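Bending sheet metal at home without a press brake

I get asked a lot how I make brackets and drawer fronts in a one-car garage, so I finally wrote it all down. My whole setup is a bench, a vise, two lengths of angle iron and a bending brake I bought used in April. I'm not a pro, I just ruin a lot of metal and remember how I did it!
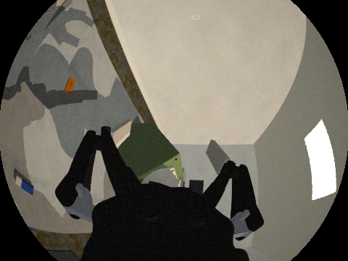 *Haltis*

**Mark it so you can see it**

I used to scratch my bend lines with a nail. Don't do that on the outside of a bend, especially with aluminum, which loves to crack along a scratch. I use a fine marker now and only scribe where I'm going to cut. If the sheet is shiny, rub a bit of chalk on it first and wipe most of it off – the line shows up much better.

**Do a test strip every single time**

Cut a strip an inch wide from the same sheet, bend it to 90 degrees and measure both legs. Add them up, compare with the flat length, and you know how much the bend "ate" or gave you. I write that number right on the strip and hang it on a hook over the vise. I have 11 of them now, and they've saved me more sheet than any chart I ever printed out (the charts all disagree with each other anyway).

**Overbend a little**

Mild steel springs back a couple of degrees when you let go, and stainless quite a bit more. Go past your angle, release, check with a square, then nudge it. It's far easier to creep up on it than to flatten a bend and start over, and aluminum may not forgive you for trying.

**Vise tricks**

- Clamp angle iron on both sides of the sheet so the vise jaws don't chew it up.
- Put a C-clamp at each end of the angle iron or the middle of your bend will be tight and the ends will wander.
- Push with a block of hardwood across the full width, and save the hammer for the very end.
- Tap through the wood, never straight on the metal. Those half-moon dents don't come out.

**Work out your bend order**

My first toolbox tray had three perfect sides and a fourth I couldn't get anywhere near the brake. Now I fold the thing out of cereal box cardboard first. It takes five minutes and you find out right away which flange is going to hit the clamp. Short inside flanges usually go first, long sides last, but check it on the cardboard anyway.

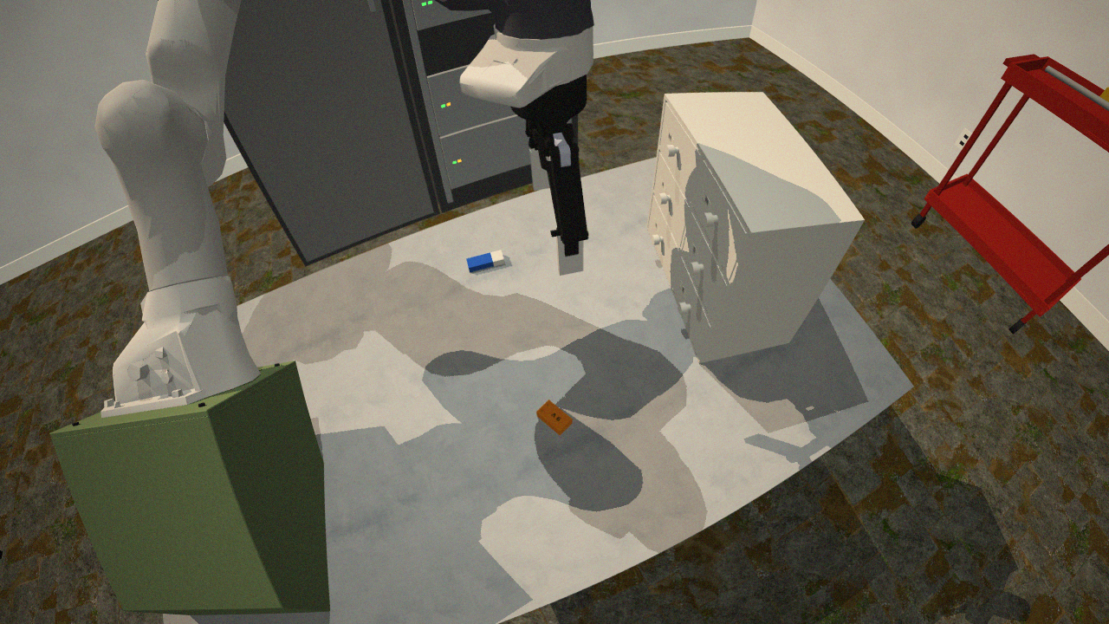

Bolting a brake down makes more difference than buying a better one. Mine was on two clamps for the first few weeks and it walked across the bench every time I leaned on the handle. Look at the arm in the picture: wide base, a flat flange along the lower front, and a solid green box underneath. Copy that idea for anything you're going to pull on. I used a steel plate a good bit wider than the brake's feet, through-bolted with big washers under the bench top, and I haven't chased it since.

**Deburr before you bend**

Both faces, all the edges. A file and a scrap of 120 grit will do. Burrs can start cracks, they throw off your backstop, and they'll open up your thumb when you slide the sheet in. Gloves for carrying, always, and glasses for cutting.

**Odds and ends**

Bustosus paste wax on the brake's hinge pins works great, almost 40 bends between coats for me. Painter's tape over the nose keeps prefinished sheet from getting marked. And store your sheets standing up with a strip of wood between them, off the concrete, or you'll be sanding off rust before you can start anything.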